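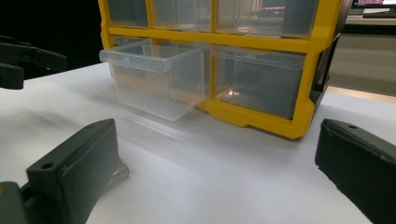

A yellow parts organizer with clear drawers. Great for sorting small stuff!

Why do we sort things?

I have a confession. I love sorting. Give me a big jumbled jar of buttons and a rainy afternoon and I'm happy until dinner. My family thinks this is a bit odd, but I bet you sort things too, and probably a lot more often than you think.

Did you put your socks in one drawer and your shirts in another? Sorting. Did you pick all the red candies out of the bag first? Also sorting (and very sensible, if red is your favorite). Even your brain does it. When you see an animal you've never met before, one of your first thoughts is "Is it a bird? Is it a bug? Is it going to bite me?"

Scientists have a fancy word for this. They call it classification. It means putting things into groups that go together.

So how do you choose the groups?

This is the fun part, and it's where people start to argue. Say you have a pile of 64 buttons. You could sort them by color. You could sort them by size, or by how many holes they have, or by whether they're shiny. Same buttons every time, but the piles come out completely different!

The thing you pick to sort by is called a property. Color is a property. So is weight, and so is shape. A good property is one you can check easily. "Has four holes" is easy. "Is pretty" is a lot harder – I might say yes and you might say yuck, and then we're stuck.

When I was 11 I had a rock collection, and I sorted it by how much I liked each rock. It was a terrible system. I changed my mind every week and could never find anything. Then I tried sorting by color, and that went better until I got to the stripy ones. Where do you put a rock that's gray and pink? I ended up making a special box just for stripes.

That's a real problem, by the way, and grown-up scientists have it too. Take the platypus. It lays eggs, like a bird. It has fur and makes milk for its babies, like a cat or a cow. When scientists in Europe first saw one, some of them thought it was a trick and that somebody had sewn a duck's bill onto another animal! Today we call the platypus a mammal, because of the fur and the milk. It's just a mammal that lays eggs.

Groups inside groups

Sometimes one set of groups isn't enough. Think about a library. If all the books were only split into "true stories" and "made-up stories," you'd still be hunting for your shark book at bedtime. So the true ones get split again into animals, space, history and so on. Then animals gets split into smaller bunches, until you reach a shelf where the sharks are.

Living things are sorted the same way. A house cat is an animal. Inside the animals there's a group called mammals, and inside the mammals there's a group for meat-eaters and their relatives, and inside that there's the cat family, where your fluffy pet sits right alongside lions and tigers. People have been sorting plants and animals for more than 2000 years, and we're still finding new ones to fit in.

Try it yourself

You'll need a pile of small things. Buttons, dry pasta, beads, coins and leaves all work. (Keep the tiny ones away from babies and pets, please!) You'll also need some cups, or an egg carton, or a box with little drawers.

First, look at your pile and choose a property. Sort everything into your cups. Now tip it all out and do it again with a different property.

Next, play the guessing game. Sort your things by a secret rule and ask a friend to work out what it is. Start with just 2 groups. My sneakiest rule so far is "things that roll" and "things that don't." It took my sister ages.

And if you find something that won't fit anywhere, put it in its own cup and give the group a name. Mine is called Oddballs, and it's got a bent paper clip, a bead shaped like a fish and one very small key in it. I still don't know what the key opens.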